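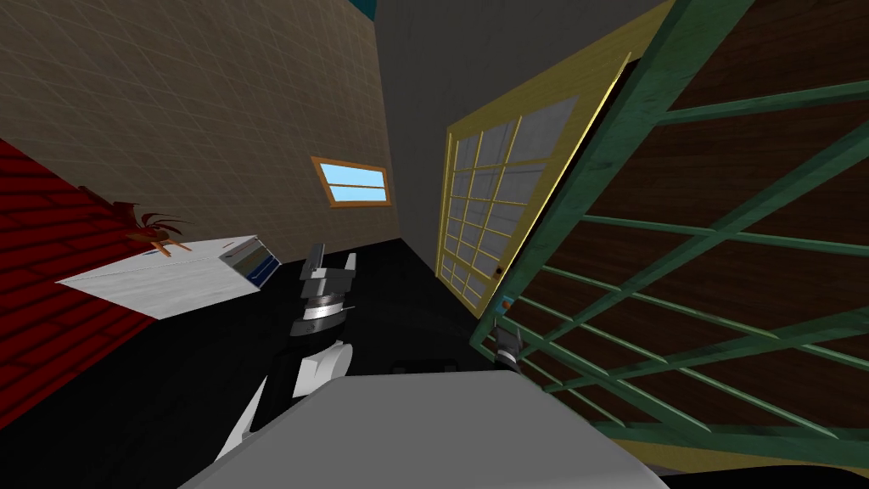 Brollier Flood Warnings: Frequently Asked Questions

Last updated February 12, 2018

Who decides when a warning is issued?

The district duty officer, using readings from the river gauges at Flirari and Vidal Bridge. The gauges report every 11 minutes when the water is rising and once an hour the rest of the time.

What is the difference between an alert and a warning?

An alert means flooding is possible and you should keep an eye on the messages. A warning means flooding is expected in your zone. If you get a warning, move your car, pets and medicines first.

Which zone am I in?

Your zone number is printed at the top of your council tax bill. There are 1,411 addresses in zones A and B, which are the two nearest the river. Zone C covers the upper part of Bivis and is only warned if the reservoir is spilling.

Do I have to leave if I am told to?

We cannot force you out of your home, but crews may not be able to reach you later. If you choose to stay, ring the duty line and leave your name and address.

Where do I go?

The rest centre for zones A and B is the Vidal sports hall, which has room for 900 people. Zone C residents should go to Bivis school. Both are open only once a warning is in force – please don't turn up on an alert.

Can I bring my dog or cat?

Yes, on a lead or in a carrier. Bring food for 2 days. We can't take horses or farm animals at either site, so speak to the duty line early about stock.

I didn't get a text last time. Why?

Numbers registered before the system was changed over in March have to be confirmed again. You can do this at the council office or by replying YES to the reminder text. Landlines get a recorded call instead.

Where can I get sandbags?

From the depot on Flirari Road, up to six per household. Bring proof of address. They are not delivered, except to people on the priority list.

When can I go home?

When the warning for your zone is lifted. You will get a second message – the fact that the road is open does not mean your street has been checked.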